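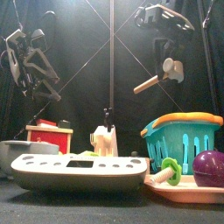 Mafalda Macedo
Member, toy library helper
Asked September 14, 2019

How do you store a mixed play kitchen set so it comes back complete?

I look after the toy shelves at Farnarside playgroup. We have a play kitchen set with a white stovetop, a frying pan, pretend vegetables, a wooden rolling pin and a toaster, and a toy hammer that has ended up living with the kitchen things. There is a teal basket, but if everything goes in together the small food sinks to the bottom and the children tip the whole lot out to find it.

The stovetop is the awkward one. It is wide and low, and it takes up most of any box I try. I have 3 shelves, each 255 mm high, and the whole set needs to fit on one of them. Families also borrow it for a fortnight, so whatever I do has to make sense to someone who has never packed it before. I'd like to have it sorted before the next loan goes out. Has anyone got a system that lasts?

2 answers

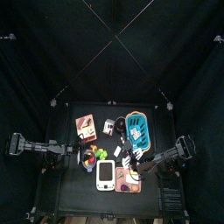
Catríona Lynch
Member, 167 answers

I would stop using one basket for all of it. Get a flat lidded tray for the stovetop and stand the pan on top of the burner. The Traminik under-bed trays are fine for this if your shelf is deep enough. Measure the stovetop at its widest point first, including the rounded corners, as the inside of a tray is always smaller than the label says.

Food goes in a drawstring bag. Vegetables and small round pieces all go in together, and I wouldn't bother sorting them further. The rolling pin and anything else with a long handle can stand upright in the basket.

For loans, tape a packing list inside the lid. Ours at Wudcombe is written in the order things go in: stovetop, pan, food bag, then the rest. We changed to that in April and get far fewer odd bits left behind at people's houses. Write the set number on the bag as well as the tray. Ours is 718 and it is on everything big enough to take a pen.

Small boxes and rolls of tape tend to drift in from whatever else was on the table. Clear those off before you start packing or they will go out on loan too.
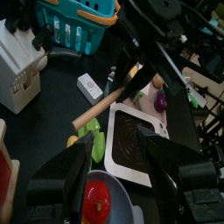 If the toaster won't go in the tray, leave it loose on the shelf with a luggage label tied round it. It is too bulky to lose. I would put the hammer back with the tools, though you may find the children carry it straight back again.

Was this answer useful? Yes (11) No (1)

Keane
New member

we just use a big bag. works ok. pan always goes missing though

Was this answer useful? Yes (2) No (4)

Comment from Mafalda Macedo
Thank you both. I had not thought of putting the list in packing order, mine was alphabetical. The tray will have to go on the bottom shelf because the brackets on the other two stick out. Catríona, do you wash the food bag between loans or only when it looks dirty?

Comment from Catríona Lynch
Every loan. We have two bags per set so one can be in the wash.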